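# Doing the sums before we buy an arm

I've been promising a post on money for ages, and the spreadsheet is finally in good enough shape to talk about. We're planning for a kitchen arm of our own, I'm ridiculously keen, and I've learned heaps just from writing the list!

The first draft had one line on it: arm, gripper, done. Olga Troncoso read it and asked what the arm would be picking up, and where it would be standing while it did. Fair call. The list now has 19 lines, and the arm is only the first of them.

Our quotes are from Alero and Tornivix. Alero comes in lower on the arm but charges separately for the controller and the mounting bracket, so the gap shrinks once you add those in. Tornivix bundles the lot, plus 2 sets of gripper fingers, with a lead time of 8 weeks. I want us running by December, so lead time has its own column now (coloured orange when it gets scary).

Then there's the bench, the part I'd underestimated most and the part I've come to love. Drawers, toasters, mugs, fruit, bags of chips: all of it takes up room, and the arm has to reach past it.

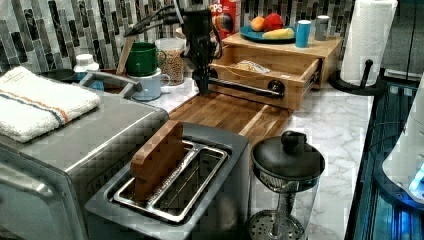
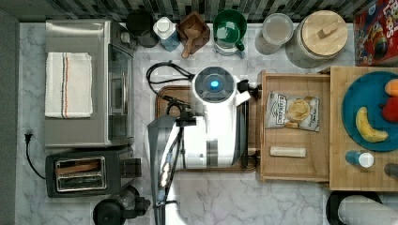
So kitchen gear gets a proper budget line. I've put the small appliances down as op-shop buys, with spares, and crockery the same. Anything with a drawer I'd buy new, in pairs, so a replacement matches if the first one cops a knock.

Cables are the other line that grew. I'd allowed for one power lead and one data lead. Olga's version has longer runs, clips, strain relief and a decent power board, and it's still cheap next to the arm. Do it early, I reckon.

Still to sort:

- a service plan (Godoy will quote once we've picked an arm)
- some 6 metres of benchtop, or less if we go L-shaped
- whether the Prutavell stand fits through our door

I've measured the door twice and got different answers, so the tape measure is coming out again tomorrow. If you've priced up a similar setup, please send me your list, especially the boring bits!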